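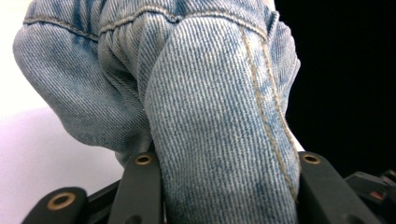
Faded denim with gold-colored stitching along a seam.

Opinion: Clothing Repair Belongs in the Public Library

By Seul-gi Na
May 6, 2021

14 comments | 62 shares

The Gotdale Public Library lends books, films, garden tools and, for the past several years, cake pans. It should also lend sewing machines, and it should set aside a room in which residents may use them. The proposal now before the library board would do both. It deserves approval.

The case begins with cost. A household that cannot mend a split seam must replace the garment or pay a tailor, and Gotdale has had no tailor since the shop on Lencho Street closed. The nearest alteration counter is 28 miles away. A pair of work pants with one worn knee therefore goes into the trash in many homes, although the rest of the cloth would serve for years. Families with growing children meet this expense several times a year.

The second consideration is skill. Earlier generations learned plain sewing at home or in school. The district dropped its home economics course 20 years ago, and the adults who missed it are now raising children of their own. Printed instructions and online videos are useful, but a beginner who has threaded a bobbin backward needs a person at the next table. Libraries already offer this kind of help with tax forms and job applications.

Objections have been raised, and they should be answered fairly. Some residents hold that a library exists for reading and that every added service weakens the first. The concern is understandable. Yet the same argument was made against the computer room, and the circulation of books did not fall when it opened. People who came to print a form often left with a novel.

Others point to the expense. The proposal asks for $3000 to cover machines, thread, needles and a yearly service visit. Weighed against the cost of a single new display case, the request is modest. The board may reasonably require a report after the first year, with figures on attendance and repairs, before any further money is committed.

Noise is a more practical matter. The plan places the machines in the lower meeting room, which stood unused on 44 evenings last year. The door closes - and it closes well. Readers upstairs should not be disturbed.

It has also been suggested that private firms could meet the need. Verkus and Trustedel both operate mail-in repair programs, and residents who use them may be satisfied. Such programs charge shipping in each direction, however, and they teach the customer nothing. A resident who learns to set a patch can do so again, and can show a neighbor.

A town should be careful with its money and its buildings. It should be equally careful with the abilities of its people, which are harder to recover once lost. The survey conducted in February showed strong interest among residents of every age, and the library staff have said that they are prepared to begin. The board should vote yes and schedule the first open evening before the end of summer.

Related
Meeting Room Hours to Be Extended
Letters: What Should a Library Lend?
Garden Tool Lending Returns for the Season
School Board Reviews Elective Courses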